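Fullora Kids
Home Animals Space Machines Quizzes About
Search Fullora Kids Type a word Go

Can a robot tidy a room it has never seen?

9 October 2024

You may have heard that robots will soon pick up your mess. People have been saying that for a long time, and your mess is still there. So when a team called Rollura said its robot had learned to clean up living rooms, we wanted to know what they did and how they checked.

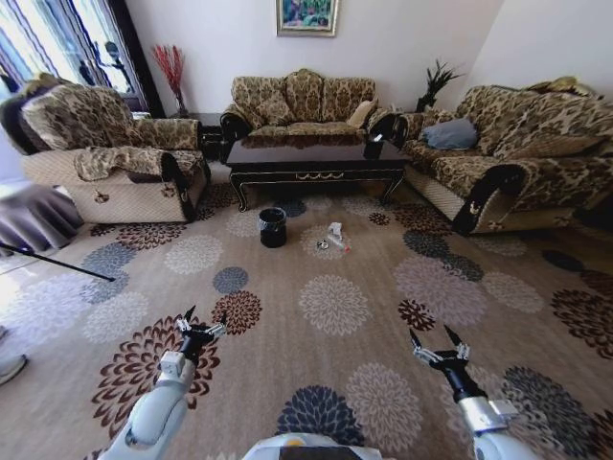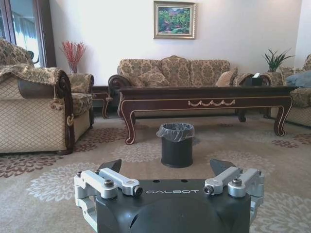
Two views of the living room, both with the small black trash bin on the flowered rug.

What was the robot supposed to do?

The job sounds easy. Find a piece of trash on the floor, pick it up, carry it to the bin, and let go. You could do that while thinking about lunch. For a robot, each of those steps is a separate problem.

Look at the rug. It has big round flowers all over it, dark ones and pale ones. In the first picture there is something white and crumpled lying on a pale flower, to the right of the bin. You know right away that it isn't part of the rug. A computer only gets a grid of colored dots from its camera, and it has to work out which dots are flower and which are trash.

Then comes the grabbing. The robot has two arms, and each gripper has two fingers. Try picking up a crumpled napkin with just two pencils and you'll see why this takes practice.

How did it learn?

The team used a method called imitation learning, which means learning by copying. A person steers the robot's arms through the job again and again. The computer saves what the cameras saw and how the arms moved. Each saved try is called a demonstration. The Rollura team collected 3,388 of them, and finished in July.

After that, the computer looks for patterns. When the camera shows this, the arms usually do that. Nobody types in a rule like "trash is bad." The robot doesn't know what trash is. It has no idea that the room would look nicer without it, and it doesn't mind either way.

What did they find?

Rollura ran 478 tests. In their report, the robot did much better in rooms where it had practiced than in rooms that were new to it. They tried it in 7 homes in a town called Valcárcel, and only two of those were new.

Stop there for a minute. Two new homes is a very small number! Suppose you tasted two apples from a huge orchard and both were sweet. Would you promise your friends that every apple in the orchard is sweet? I wouldn't. The robot may be good at new rooms, or those two rooms may have been easy ones. You can't tell from two.

There is a second thing to ask about. What counts as a success? In this study, a test was a success if the trash ended up in the bin. It didn't matter how long it took. A robot that needs ten minutes for one napkin gets the same score as a fast one. The report should have listed the times, and it didn't.

Another group, Eratel, plans to repeat the tests with different furniture and different rugs. This is called replication, and it is one of the best ways to find out if a result is real. They haven't reported anything yet, so we'll have to wait.

Is it still a good study?

Parts of it are. The team wrote down how they taught the robot, so other people can try it too. They also included the tests that went wrong – a lot of videos about robots leave those out. I just don't think it shows that a robot can tidy any room, and the headline on their report says it can.

Try it yourself

Drop a crumpled piece of paper on a patterned rug or blanket. Put a bin a few steps away. Now pick up the paper using only your thumb and one finger, with one eye closed. Do it ten times and write down every try, even the bad ones. Then move to a room with a different floor and do it ten more times. Did your score change? Would ten tries be enough to convince someone who doubted you?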